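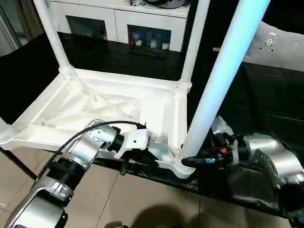
Kirsten Hauksdóttir sent me the Mulanlow write-up and asked what I thought, so I'm putting it here instead of in a long email.

The claim is that a person with a pair of hand controllers can teach a two-armed robot to handle light furniture in 60 demonstrations. I've driven a rig like this. What I learned in my first hour is that I'm good at covering for a bad setup. If the grip is off I wiggle, I lean, I try again, and the log calls it a success. Then the robot learns my wiggle. 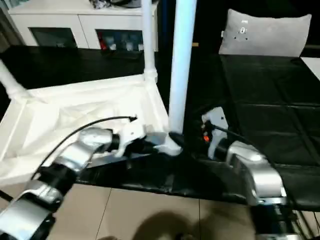

White plastic parts don't make it easier. You've got a pole, a flared joint, another pole behind it, and two grippers that have to agree on where all of that is. A person does it by feel. Over remote control you mostly do it by eye, and I don't see anything in the write-up about force.

They report 44 good runs out of 70. Fine, but who decided what good meant? Darnell Lindgren asked them that back in June and got a link to the same page.
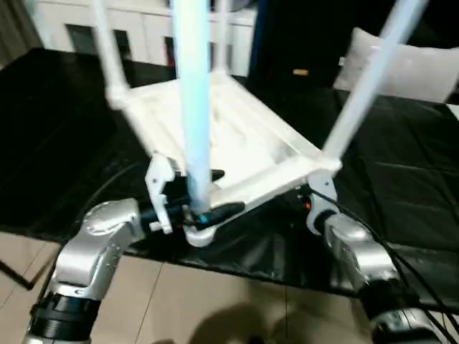
Lifting with both arms is the part I'd want to see more of – same object, different starting spot, and somebody new at the controls. Three operators would do. If the numbers hold up then, I'll write another post and say so.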